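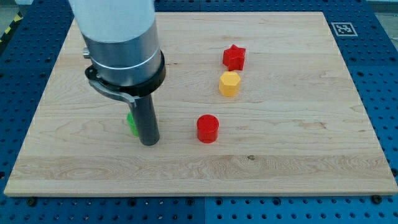
Fanni Bozsikさんは、のし板は大きければ大きいほどいい、台所に入るかどうかは買ってから考えればいい、という意見だそうです。うちの妻はそれを聞いて無言でメジャーを持ってきました。
で、測ったら幅90センチがぎりぎり。これはもう買えということですよね?

手打ちうどん・そば・パスタ 雑談スレ
トピック:のし板、結局どれくらいの大きさがいる?

粉まみれ 21/9/26
スレ主です。上の続き。うどんを打ち始めて半年、ずっと食卓に直接打ち粉をふってのしてました。継ぎ目に粉が入るので掃除が地獄です。でも打つのは楽しい! 先週初めてそばにも手を出して、見事にぶつぶつ切れて、それでもうまかった(そばがきの親戚みたいな味)。
量は毎回粉300グラム、夫婦ふたり分です。この量で幅90センチはやりすぎでしょうか。板の材質や手入れの話も聞きたいです。

二八ひとすじ
90いいじゃないですか!! そばなら絶対広いほうが楽です。300グラムだとそこまで広がらないけど、慣れたら必ず量を増やしたくなります。私がそうでした。友達を呼ぶ、倍量打つ、板が足りない、という流れ。
あと水回し。ぶつぶつ切れるのはのしより水回しだと思います。最初の水をけちらず、指先で粉全体に散らして、パン粉みたいになるまで我慢。ここで固めようとすると後で泣きます。

ゆで釜
自分は反対派。300グラムなら60センチ四方あれば余裕です。麺棒に巻きながら少しずつのばせば板からはみ出しません。大きい板は重いし、立てかけておくと反るし、洗うのがとにかく面倒。だんだん出さなくなって、そのうち打つのも億劫になりますよ。道具は出しやすさが全部。

二八ひとすじ
のし板、洗うんですか? 私は水で洗ったことないです。スクレーパーでこそげて、刷毛で払って、固く絞った布巾でさっと拭いて陰干し。

ゆで釜
洗いますよ。うどんは塩が入るから、拭くだけだとなんとなくべたつく気がして。まあそばの人とは感覚が違うかも。

Consuelo Montes
スペイン出身、日本在住です。わたしは生パスタ専門ですが入っていいですか? 卵の生地は、つるつるの台より木の板のほうが断然好きです。表面が少しざらっとして、ソースがよくからみます! はじめて木の板でタリアテッレを作った日は、うれしくて三日続けて同じものを食べました。
大きさは、わたしは小さい派。生地を分けて、残りは布巾をかけて待たせておきます。休ませる時間にもなるし。

粉まみれ
もちろん歓迎です! 木のざらつきでソースがからむって、うどんのつゆでも同じことが起きるんですかね。試したい。分けてのすのは考えたことなかったです。うどんでもありですか?

ゆで釜
あり。ただ厚みがばらつくと、ゆで時間もばらつきます。同じ厚さの角材を左右に置いて、その上に麺棒を転がすと揃いますよ。

Fanni Bozsik
名前を出されたので来ました(笑)。「買ってから考えればいい」は本当に言いました。
わたしの基準はレーテシュの生地です。ハンガリーの、りんごやけしの実を巻くお菓子。祖母は板じゃなくて食卓に布を敷いて、テーブルの周りをぐるぐる歩きながら手の甲で生地を引っぱっていました。向こうの新聞が読めるくらい薄くなったら合格。あれを見て育つと、どんな板も小さく見えるんです。
でも祖母も、スープに入れる細い麺を作るときは台所の小さな板でした。だからゆで釜さんの言うことも分かります。

二八ひとすじ
新聞が読める薄さ、見てみたい……。手でのばすなら粉はやっぱり強力粉ですか?

Fanni Bozsik
グルテンが多めの粉がいいです。あとは油とぬるま湯、酢をほんの少し。よくこねて、表面に油を塗って、しっかり休ませる。休ませが足りないと破れます。指輪は外して!

のべ棒
材質の話が出てないので。
うちはホームセンターのパイン集成材、カット代込みで2,000円でした。角を紙やすりで丸めて、手前の裏側に角材を一本ねじ止め。これを台のふちに引っかけると、押しても板が奥に逃げません。この引っかけ、値段のわりに効果が大きすぎてびっくりします。絶対つけてください。
ただ最初のうちは木の香りが強いです。気になるならヒノキより桐とかシナのほうがおとなしいかな。桐は軽いけど柔らかいので、包丁は当てないこと。切るのは別のまな板で。

ゆで釜
引っかけは賛成。自分も滑り止めシートから乗り換えました。
パインはヤニが出るやつに当たると厄介なので、節の少ないのを選んだほうがいいです。

のべ棒
うちのは今のところヤニなしです。運がよかっただけかも。

二八ひとすじ
表面は何か塗ってます? 私は無塗装のまま使ってて、だんだん色が落ち着いてくるのがかわいくて仕方ないです。

のべ棒
自分も無塗装。打ち粉がなじんで、使うほど生地離れがよくなる気がします。

Consuelo Montes
わたしは裏だけ、ときどきくるみ油を塗ります。表に塗ったら生地が滑って、麺棒が空回りしました。失敗。

ゆで釜
くるみはアレルギーのある人を呼ぶときだけ気をつけて。そばもですけど。

二八ひとすじ
それは大事。うちも人を呼ぶときは必ず先に聞きます。そば粉は舞うので、同じ部屋でうどんに切り替えても安心できないんですよね。

粉まみれ
みなさんありがとうございます。一気に読みました! 妻と協議の結果、90×60で落ち着きそうです。横は広い派、縦は小さい派ということで。冷蔵庫の横のすき間に立てて入ります。反り対策は何かありますか?

のべ棒
両面に風が当たるように、壁から少し離して立てる。片面だけ濡らさない。拭くなら裏も拭く。集成材なら普通はそれで十分です。

ゆで釜
反ったら反ったで、ふくらんだ面を上にして重しでも載せておけばだいたい戻ります。戻らなかったら小さく切ればいい。60センチ四方に。

二八ひとすじ
まだ言うか(笑)

Fanni Bozsik
レーテシュをやるなら90×60でも足りませんからね、粉まみれさん。食卓に布ですよ。

粉まみれ
やります! りんごが安くなってきたので、次の週末に。その前に今夜はうどんです。厚さ6ミリの角材が引き出しから二本出てきたので、ちょっと太めの田舎風になりそう。ゆで時間は長めに見たほうがいいですか?

ゆで釜
6ミリはだいぶ太い。ゆでるともっと太くなります。時間で決めないで、途中で一本食べて芯を確かめて。お湯はたっぷり。

粉まみれ
了解です。いま生地を踏んでます。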